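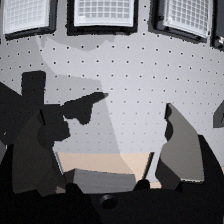 I bought the Gratum wall panel in May, after many years of keeping my tools in two drawers and one shoe box. I have used it every week since then, so I think I can now write something useful for people who are still deciding.

The set I ordered is the middle size from Inesby, 100 centimetres wide. It comes with two steel sheets, the wall rails, a bag of screws and 43 hooks and holders of different shapes. I paid 185 for everything, delivery included. A smaller set exists, but the hooks in it are only the short ones, and for a hammer or a hand saw you will want the long ones.

Mounting took me one evening. The instructions are only drawings, and drawing number four is wrong: it shows the lower rail upside down. I followed it faithfully and had to take everything off again. My neighbour Teodoro Collado, who has the same panel in his garage, made the same mistake, so please look at the rail itself and put the lip upwards. The plugs in the bag are for solid brick. My wall is hollow block, and I had to go out and buy other ones.

Once it is on the wall, it is very firm. I hung my heavy drill on it, the pipe wrenches and a full box of screws, and nothing has bent. The holes are cleanly cut and I did not find any sharp edge, also not on the back side.

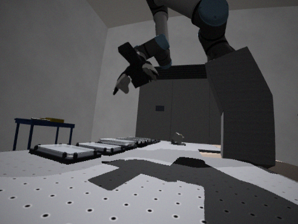
The hooks are where I have my main complaint. They go in easily – too easily, I would say. When I take a spanner quickly, the hook often comes out together with it and falls behind the bench. Before this I had an old Wieser board at my workplace, and there each hook had a small plastic clip which held it in position. With Gratum the clips are sold separately, in bags of ten, and I find this a little mean at such a price. I bought two bags and put clips only on the hooks I use every day. Now the problem is almost gone.

I also tried some Medar hooks which I already had at home. The short ones fit well. The double ones for screwdrivers do not, the distance between the two pins is a bit too large, and I would not force them, as the paint scratches.

About the paint: it is a matt powder finish and it shows every finger. A damp cloth is enough to clean it, but oil leaves a shadow if you wait until the next day. I asked the shop if there is a darker colour and they answered, very kindly, that there is not.

Would I buy it again? Yes, but I would wait for an offer and I would order the clips at the same time. For a small room where every centimetre of the bench is needed, it has made my work much calmer. If you rent your home and cannot drill in the wall, look for a model with feet. Gratum does not make one at the moment.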